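The Short Belt Gets a Second Life

Small conveyors used to be something a shop bought once, bolted to the floor and forgotten. Now they move from bench to bench, and the people who buy them want to talk about rails, rollers and belt color.

Drerell makes small housings and mounting blocks in a building that was once a carpet warehouse. Most of its orders are short. A customer wants a few dozen parts, then comes back in May and wants a few dozen more with one hole moved. For years the parts went from the machines to the packing table on carts. The carts were cheap and they worked, but they filled the aisles, and parts at the bottom of a cart got scratched by parts at the top.

The shop replaced the carts with short belts. It started with one, bought used, and now runs 9 of them. None is longer than 15 feet. Two workers can pick up the smallest one and carry it across the room.

The first thing the shop learned was that color matters more than anyone had expected. The used belt was black, and so were a good many of the parts. From a few steps away a black part on a black belt is hard to see, and a few rode all the way to the end before anybody picked them up. The next belt was green. Green is an old standard in light conveying, and most suppliers keep it in stock, so it costs no more than the other colors. Dark parts show up on it, and so do bare metal ones.

Surface was the next choice. A rough belt holds parts on a slope, but it also holds chips and dust. A smooth belt wipes clean with a damp rag. Drerell's lines are all flat, so it went with smooth. The drawback is glare. Under the ceiling lights a smooth belt shines in spots, and inspectors had to move their stools until they found an angle that didn't bother them.

Tall parts need some thought too. A part that is narrow at the top and wide at the bottom will usually ride well if the wide side goes down. Turn it over and it may tip when the belt starts. The shop's rule is base down, one at a time, with plenty of space between.

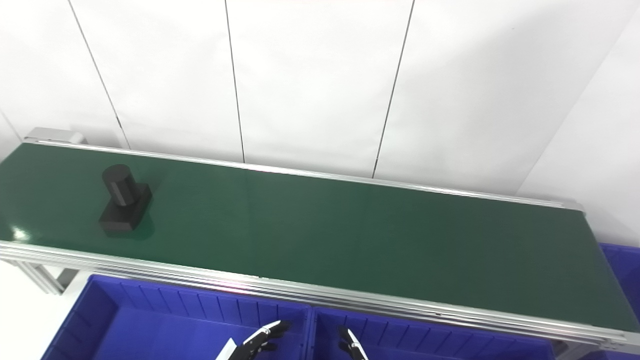 What Holds It Together

The belt gets the attention, but the frame is where the money goes. Nearly all the short conveyors sold today use aluminum extrusion for the side rails. It comes in long bars with grooves running the full length, and nuts slide into the grooves wherever they are needed. A guide, a sensor bracket or a leg can be moved with a hex key. Nothing has to be drilled.

Honenora, which sells frames in kit form, lists its basic model at $2,000 without the motor. A finished line with a drive, legs and a speed control came to $3,546 on the quote Drerell showed us. Welded steel costs less at that size and will take more abuse. It is also heavier, and any change to it means cutting.

Legs are worth a close look before buying. A straight post is fine on a level floor with a light load. A diagonal brace stops the frame from swaying when the belt starts and stops, and it's a cheap part to add. The trouble is that braces get in the way of whatever is stored underneath.

Bins Below

Plenty of things end up under a conveyor. Shops with little floor space keep plastic bins there, and blue is the color most of them seem to buy. Waweru, a storage supplier, says straight-sided bins with ribbed walls are its steady sellers to small factories. The ribs stiffen the plastic without making it much heavier. A flat floor inside lets parts stand up.

Bins should be sized after the conveyor is in place. Keduna, a repair shop that services belts for other companies, often finds bins jammed against the legs or pushed up under the return side of the belt, where they rub. A hand's width of clearance is enough.

Upkeep is simple. Wipe the belt at the end of the shift. Check that it runs centered between the rails, and adjust the end roller a quarter turn at a time if it doesn't. Clean the grooves in the rails with a stiff brush, as chips pack into them and the nuts won't slide. Keep the splice away from solvents. A belt that squeaks is usually rubbing on one side.

Drerell still has two of the old carts. They hold the spare rollers.

Comments

benchside: We switched to green as well and I'd do it again. Get the matte finish if your lights are low, though. The glare gave me headaches.

T-slot fan: Buy extra nuts. You will lose them in the grooves and on the floor.

millrow: Would have liked more on motors. Ours was the first thing to fail.

Contact the editors | Copyright, all rights reserved | Back to top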